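Demostraciones para clasificar setas de emergencia: ¿cuántas y cómo de variadas?

Categoría: Aprendizaje por imitación

Gwenaël Guérin
Publicado el 2026-08-03

Buenas. Llevo un tiempo grabando demostraciones teleoperadas para una tarea que sobre el papel es una tontería: coger pulsadores de seta, rojos y amarillos, de una mesa blanca, pasarlos por la cinta verde y dejar cada color en su bandeja. Un niño de cuatro años lo resuelve mientras piensa en otra cosa. Mi política, no.

Tengo 200 episodios grabados, todos con cámara en la muñeca. Entreno, la pérdida baja que da gusto verla, enseño la gráfica a mis compañeros, asienten. Luego lo pongo en marcha y la pinza se acerca al pulsador con mucha seguridad y cierra los dedos a un dedo de distancia. Del aire. Con una delicadeza exquisita, eso sí.

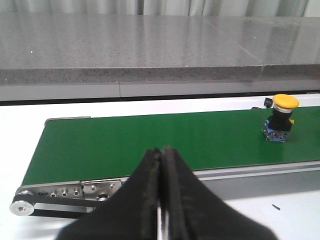 El fallo se concentra en los pulsadores que están sobre la cinta. En la mesa blanca acierta casi siempre, salvo cuando hay varios muy juntos, que entonces duda entre dos y se queda en medio, como yo en la carta de un restaurante. He probado a bajar la tasa de aprendizaje, a recortar las imágenes y a cambiar de semilla, que es lo que uno hace cuando ya no sabe qué hacer.

Mi jefe en Medthorpe propone grabar hasta llegar a 570 episodios y ver qué pasa. Yo, que soy el que lleva los mandos, preferiría saber antes si sirve de algo. ¿Más datos o datos distintos?

3 respuestas

Eugénie Brunet
Respuesta aceptada

Datos distintos, y me temo que también tirar unos cuantos de los que tienes. Nosotros montamos algo muy parecido en Caron y cometimos el mismo error: todos los episodios empezaban con la pinza en la misma postura y las piezas puestas en fila por alguien muy ordenado. El modelo aprendió la trayectoria del operador y miraba las imágenes por cortesía.

Cosas que nos funcionaron:

Varía la posición de partida. De verdad, no dos centímetros. Alta, baja, girada, desde el otro lado de la cinta.

Graba con las piezas amontonadas. Tumbadas, de pie, con la seta mirando a cualquier parte. Si solo enseñas agarres cómodos, el día que toque uno incómodo el robot hará turismo.
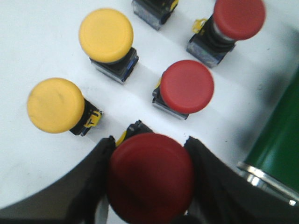
En los grupos apretados, decide un criterio y respétalo. Por ejemplo, siempre primero la pieza más cercana a la pinza. Si en un episodio vas a la roja de delante y en el siguiente, con la misma disposición, a la amarilla del fondo, la política hace la media de las dos y te cierra los dedos justo donde no hay nada. Lo que cuentas de quedarse en medio me suena muchísimo a esto.

Mira los brillos. La cinta verde refleja la luz del techo y desde la muñeca eso puede ocupar media imagen. Si siempre grabas a la misma hora y con las mismas lámparas, el reflejo acaba siendo una referencia tan buena como cualquier otra. Mueves una lámpara y adiós.

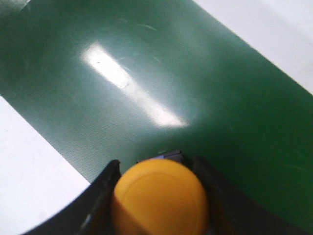 Cámara de muñeca sobre la cinta verde, con una pieza amarilla entre los dedos y un buen reflejo.

Yo no taparía la cinta ni pondría un difusor hasta haber grabado bastante con el reflejo en sitios diferentes. Si el robot va a trabajar con ese brillo, que lo sufra desde pequeño.

Y guarda los intentos corregidos: te acercas mal, rectificas y agarras. Son feos y dan vergüenza, pero son los únicos que enseñan a salir de un error. En los tuyos supongo que el operador acierta a la primera, porque los otros los borraste. Todos los borramos.

Zendale_77

Sube a 3.591 y ya verás. A mí me fue bien.

(Era otra tarea, con vasos, y no guardé la configuración. Pero me fue bien.)

Amcombe

De acuerdo con Eugénie en casi todo. Añadiría una cosa que parece de administrativo y te ahorra semanas: revisa dónde cortas los episodios. Si dejas correr la grabación mientras el operador busca el ratón, le estás enseñando al robot a quedarse quieto con la pinza cerrada junto a la cinta. Y lo aprende de maravilla, es lo más fácil de todo el conjunto.

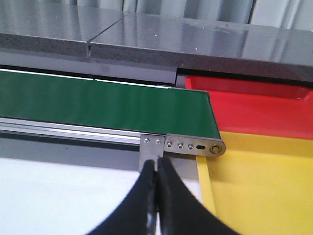 Recorta el principio y el final con la misma regla en todos, por velocidad de la muñeca, por ejemplo, y deja como mucho un par de segundos de reposo. Después cuenta cuántos episodios acaban en la bandeja roja y cuántos en la amarilla. Nosotros teníamos el doble de una que de otra y llevábamos un mes echándole la culpa a la cámara.

Lo de los retardos también conviene mirarlo. Si la imagen llega tarde respecto a la posición de los dedos, cerrar antes de tiempo es exactamente lo que vas a ver, y ahí da igual grabar más.

Comentarios a esta respuesta

Gwenaël Guérin: Pues había retardo. No mucho, pero lo había. También había 2 episodios enteros en los que no muevo nada, creo que estaba al teléfono. Recorto, corrijo y regrabo la parte de la cinta con las piezas amontonadas. A mi jefe le diré que 570 sigue siendo un objetivo muy bonito.

Eugénie Brunet: Guarda una copia de los datos sin recortar antes de tocar nada. Lo digo por experiencia.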